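Bimanual planner stalls when both arms work close together
Forum: Manipulation software > Planning and control

sanna_dev
Posting in case someone has seen this. We run two arms from a head camera plus one camera per wrist. The task is clearing small household items off a bed. Perception is Arkitz, planning is our own fork of the Lakent stack, and each arm has its own planner process with a shared collision scene.

When the targets are far apart it works fine. When they are on either side of the same object, one arm plans, the other sees the swept volume as blocked and waits, and then the first one times out on its grasp check and replans. They can trade places like that until the episode limit. Last batch was 66 episodes and 21 of them ended this way.
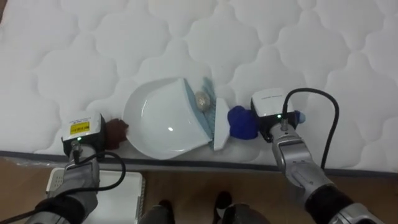

The timeout on the grasp check is 700 ms. I tried doubling it and the stalls got longer but did not go away. Logs show the scene lock being held through the whole check, including the part where the wrist camera is segmenting.

gilunberg
Don't hold the lock during segmentation. Take a snapshot of the scene, release, run the check, then take the lock again only to commit. If the scene version changed in between, compare just the cells your arm uses.

Also, how are you modeling cables? If you wrapped them in one big capsule per wrist you will get false collisions any time the grippers are near each other.

sanna_dev
One capsule per wrist, yes. Radius was picked by hand in May and I haven't touched it.

Ayman Fawzy
I'd look at that before the lock. We had the same stall on a different stack and the lock was innocent. The cable capsule was fat enough that the two arms were in collision at the start state, so every plan had to begin with a retreat. Check whether your start states are valid.

gilunberg
He said the first arm does get a plan. With an invalid start state it would fail right away, so I still think it's the lock.

Ayman Fawzy
Depends on the fork. Lakent nudges an invalid start state by default and doesn't log it above debug level. You get a plan, it just isn't from where the arm is.

elongo
Separate planners are the problem here, in my opinion. For close work you want one joint planner over both arms, and to fall back to separate ones when the workspaces don't overlap. It costs more per query but you stop arguing about locks.

gilunberg
Joint planning on that many degrees of freedom with soft stuff on a soft surface? The scene is stale before the query returns.

elongo
Not if you seed it with the previous solution. We do it daily. Signed, Elisa Longo, so you know who to complain to.

sanna_dev
OK, results. Turned on debug logging and found 737 start state nudges in the batch. Nearly all of them are wrist capsule against wrist capsule. So Ayman was right about that part. I replaced the capsule with a chain of short ones along the cable and moved segmentation outside the lock in the same build, which I know makes it hard to say which one did it.

Reran the same seeds and got some stalls, far fewer. I'll run each change alone before I merge.

Ayman Fawzy
Please post both numbers when you have them. And raise that nudge message to a warning while you're in there.

gilunberg
Fine on the capsules. Keep the lock change anyway.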